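Setting Up Your Vainio Show Alerts
Part 3: Following artists, tour dates and news

Last updated 2/19/18

By now you should have Vainio installed and your account confirmed. If you're still waiting on the confirmation email, go back to Part 2 and come find me later. I'm on the same version you are, so the menus I name should match what's on your screen.

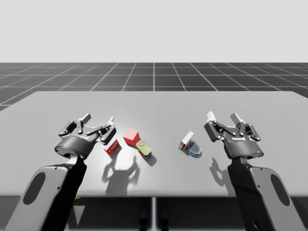
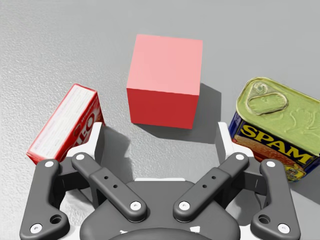
Tabletop with a gripper in view, two renders.

Adding your first artists

1. Open Vainio and tap Follow at the bottom of the screen.

2. Type the artist's name slowly and let the list fill in. Pick from the list if you can. If you just type a name and hit Enter, you can end up following a tribute act (I followed a tribute act for most of July and wondered why the band I love was suddenly playing so many county fairs).

3. Check the line under the name. It should say Verified. If it says Unclaimed, you'll get fan-submitted dates, and those are hit or miss.

4. Tap the plus sign. It turns into a check mark.

5. Do this for at least 3 artists before you move on. The Suggestions tab stays blank until you do.

Note: You can follow up to 800 artists on a free account. I'm nowhere close, but my alerts were a mess long before I got anywhere near that, so start small.

Setting your area

1. Go to Settings, then Places.

2. Enter your home city. Mine is Endmont, which gets maybe one decent tour a season, so I also added Drutville as a second city.

3. Drag the distance slider. The default is 45 miles. If you live someplace with a lot of venues, leave it alone. If you live where I live, push it out a ways.

4. Tap Save. Please tap Save! The back arrow throws everything away without asking, and yes, I learned that one the slow way.

Caution: If you change your home city later, Vainio wipes your saved venues. Write them down first, or take a screenshot of the list.

Choosing what you hear about

Every artist you follow has four switches. They're all turned on when you start, and if you leave them that way your phone is going to buzz through dinner.

Tour dates – new shows, plus changes and cancellations. Keep this one on.

Presales – codes and start times. These come in bunches, usually in the morning.

Releases – albums, singles and videos. I keep this on for the handful of people I really care about.

Headlines – anything in the entertainment press that mentions the artist. This is the noisy one. You'll get interviews and award show outfits and a whole lot of "sources close to the singer" stuff.

To change the switches for one artist:

1. Tap the artist's name in your Follow list.

2. Tap the bell.

3. Flip the switches you want.

4. Tap Done.

To change them for everybody at once, press and hold the bell at the top of the Follow list. It's easy to miss, and I used the app for months before I found it.

Note: Turning off Headlines doesn't turn off cancellations. Those come in under Tour dates, even when a news site broke the story first.

Connecting Trollisent

Trollisent is the ticket side of things. You don't need it to get alerts, but it puts the shows you've bought on your calendar and lets you know when doors move.

1. In Vainio, go to Settings, then Linked Accounts.

2. Tap Trollisent and sign in with the email you buy tickets with. If you've got two emails (who doesn't), use the one on your receipts.

3. Say yes to Read My Orders. Say no to Post for Me unless you want all your friends to know you're seeing that boy band again.

4. Wait for the green dot. Mine took a couple of minutes. Leave the app open while it works.

Caution: The link runs out after 14 days if you don't open the app. Your tickets are fine, they just stop showing up in Vainio. Sign in again and they come back.

If something looks off

Alerts come in twice: you probably have the artist in both your cities. Go to Places and turn on Merge Nearby.

No alerts at all: check your phone's own notification settings before you blame the app. It was my phone both times.

Wrong time on a show: Vainio uses the venue's time zone – yours doesn't matter here. Look for the small letters after the hour.

An artist disappeared: bands change names, or they split up and the page gets pulled. Search again and follow the new page if there is one.

Part 4 covers sharing your list and going to shows with friends.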